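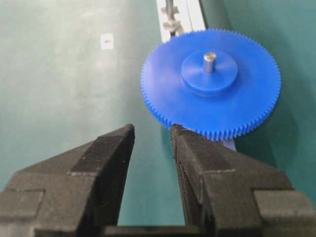
Replacement gears for the Pendley feed unit: I have now finished the second set and can answer most of what was asked on the list. The short version is that the fine pitch is usable in plastic, provided the bore is finished separately and the gear is not asked to locate itself on the shaft by the face alone. The blue one has the raised hub moulded in the same blue plastic as the face, and the short metal shaft comes up through the middle of it. The teeth are small and set close together all the way round the rim, and that is where most of the questions have come from. I have left the face plain, with no spokes or lightening holes.

The earlier message, for those who joined since:

> Has anyone on the list fitted plastic spur gears in place of the
> original ones on a Pendley? Mine has lost two adjacent teeth on the
> large gear and the supplier no longer lists it. I have been offered
> a set from Nukach but the hub is a separate part, held with a grub
> screw, and I do not trust a grub screw in plastic.
>
> Specific questions:
>
> 1. Is a moulded hub stiff enough, or does it creep?
> 2. What do you do about the bore?
> 3. Grease or dry?
> 4. Does the fine pitch survive a jam?
>
> I run the unit in short bursts, never more than an hour.

Taking these in order.

**1. Hub.** I would keep it in one piece with the gear. A wide, low hub spreads the load into the face, and there is no joint to work loose. My first set had a taller and narrower hub, and after 300 hours one gear could be rocked by hand on its shaft. The present hub is wider and shorter. It has done fewer hours, so I make no claim about creep over the long term. I will measure again in November.

I agree about the grub screw. If you do end up with the Nukach part, file a small flat on the shaft and fit a brass insert in the hub. Without the insert the thread will strip the second or third time it is tightened.

**2. Bore.** Leave it undersize and ream it. Do not drill to final size, as the drill grabs in this material and leaves the hole oval. Support the gear under its face, close to the hub, and turn the reamer by hand. Clear the swarf twice on the way through. Check the fit with the actual shaft and not with a gauge pin. The shafts in my unit differ from one another by enough to matter.

The shaft should go in with firm thumb pressure. If it needs a hammer, the hub will be under permanent stress and will probably split along the bore. If it drops in under its own weight, discard the gear. I have tried retaining compound on a loose one and it let go within the week.

**3. Lubrication.** Dry on the teeth. I tried a light grease on the first set and it picked up paper dust, which packed into the roots and made the mesh noisier than before. With teeth this fine there is very little room for dirt. A single drop of thin oil on the shaft bearing is enough, wiped off afterwards. Keep it off the face of the gear or it will find its way out to the rim.

**4. Jams.** It depends which part of the drive stops first. If the feed roller stops and the motor carries on, the small gear usually suffers before the large one. I have stripped one small gear this way and the large gear showed no damage under a glass. The slip clutch ought to prevent it, but on my unit the clutch was seized when I got it. Free the clutch before you fit anything new. It is held by the screw behind the cover plate, part 1671 in the old list.

Some notes on meshing, which was not asked but comes up every time:

- Set the centre distance with a strip of thin paper between the teeth, then pull the paper out. It should come out creased but not cut.
- Turn the large gear through one complete revolution by hand and feel for a tight place. If there is one, mark the rim with a pencil, move the gear half a turn on its shaft and try again. A tight place that moves with the pencil mark is in the gear. One that stays put is in the other gear or the shaft.
- Lay spare gears flat when storing them. I hung mine on a nail and two of them went slightly out of true.

On cost, the Ziltari blanks are the cheapest I have found but the hub is too small to ream safely. Qian will cut to a drawing, with a minimum order of 11. I have no need of that many and would split an order if anyone else wants the large gear. Please reply off list with the shaft diameter, measured in two places.

I still do not have a tooth count for the intermediate gear on the later units. If you have the side cover off for any other reason, I would be glad of the number.

September 28, 2020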